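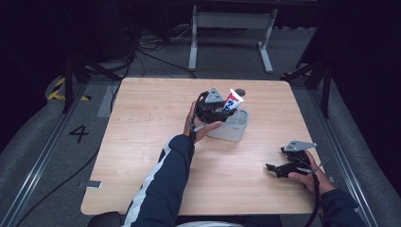

木目のテーブルと白い小さなカゴ

木のダイニングテーブルの輪じみ、どうしてますか？
Divya Unnithan

はじめまして。10月に引っ越してきて、中古で木のテーブルを買いました。前の家ではガラス天板だったので、木のお手入れはまったくの初心者です。昨日の夜、熱いお茶のマグをそのまま置いて寝ちゃって、朝7時に起きたら白い輪っかがくっきり…。布巾でゴシゴシ拭いても全然消えません（泣）。ネットだとマヨネーズとか歯磨き粉とかアイロンとか、みんな言うことが違って怖くて手が出せないんです。塗装の種類は聞いてません。お店はPlotcombeというリサイクル屋さんで、レシートには「テーブル 木製」としか書いてないんですよね。どなたか実際に消せた方いますか？

Satish Warrier

白い輪なら、わりと望みありますよ！うちも同じのを3回やりました（全部自分、家族には内緒）。白いのは塗膜に湿気が入って曇っている場合が多くて、黒いのは木まで水がしみてることが多いです。黒だとちょっと面倒。
私のやり方は、まず一晩そのまま乾かす。それでも残ってたら、乾いた綿の布を一枚かぶせて、スチームを切ったアイロンを一番低い温度で数秒だけ当てて、すぐ離して見る。これをちょっとずつ繰り返します。長く当てると塗装がやられるので、絶対に欲張らないでください。あと、先に裏側とか脚の内側で試すこと！私は最初それをサボって、隅っこにテカリを作りました…いまだに花瓶で隠してます。
歯磨き粉は研磨剤入りだとツヤが変わるので、ツヤありの天板にはおすすめしないです。木目に沿って軽くこすれば平気という人もいるけど、私は怖くてやってません。

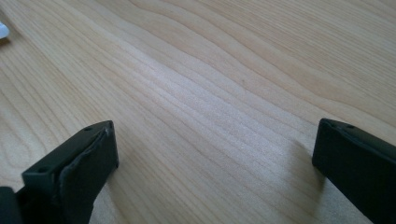
オイル仕上げかウレタン塗装か、自分で見分ける方法はありますか？
目立たない場所に水を一滴落として、数分待ってみてください。玉のまま残ればウレタンなどの塗膜あり、じわっと色が濃くなればオイル仕上げの可能性が高いです。終わったらすぐ拭き取ってくださいね。

Marcelle Marchal

コースター使いましょう。以上！
…だけだと冷たいので追記。うちはオイル仕上げなので、Satishさんのアイロンはやらずに、60分くらい放置してから細かい紙やすりで木目に沿ってなでて、オイルを塗り直しました。輪は消えたけど、そこだけ色が浮いて、結局天板全部やるはめに。休みがまるまるつぶれました。オイルを拭いた布は丸めて捨てると自然発火することがあるから、水に浸してから捨ててください。

Ravindran Marar

マヨネーズ派です。塗って一晩置いて拭いたら薄くなりました。完全には消えてません。台所がずっとサラダの匂いでした。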